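Converting a spare room into a sewing room, what did you do about light?

Posted by Luangrath, February 4, 2018

Hi all! I finally have a spare room to sew in and I'm so excited I can hardly sleep. It faces north, has one ceiling fixture with a single 100 watt bulb, and by late afternoon I can't tell navy thread from black. I mostly make quilts, plus the odd winter coat. Should I put in brighter ceiling lights, or get lamps for the table? I can spend a little but I'd love to keep most of it for fabric!

Zovley

Both, if you can swing it, but start with the table. Overhead light comes from behind you when you lean in, so your own head throws a shadow right on the needle (drove me nuts for years). Get a lamp with a long neck and put it on the left if you're right-handed. Then look for bulbs marked "daylight" — the color matching gets so much easier, you'll love it!

My other tip is to go matte on any work surface. A glossy one bounces the light straight back into your eyes.

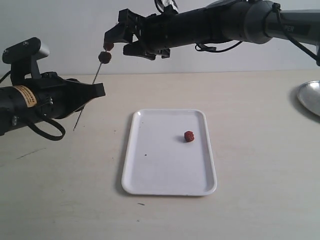 Black arm with a cable hanging in a loop underneath.

Keep cords off the floor too. I run mine along the back of the table with 4 stick-on clips, and the foot pedal never gets tangled anymore.

Kukon

just get a headlamp lol. works fine for hems

Định Lâm

I agree with Zovley on the table lamp. For the ceiling, I swapped my old fixture for a track with 4 heads last December and pointed two of them at the ironing board, and wow, what a difference. I see every wrinkle now! Paint helps as well. My walls were dark green and a coat of warm white did more than the second lamp I bought. Have fun with the new room, and post your first quilt when it's done!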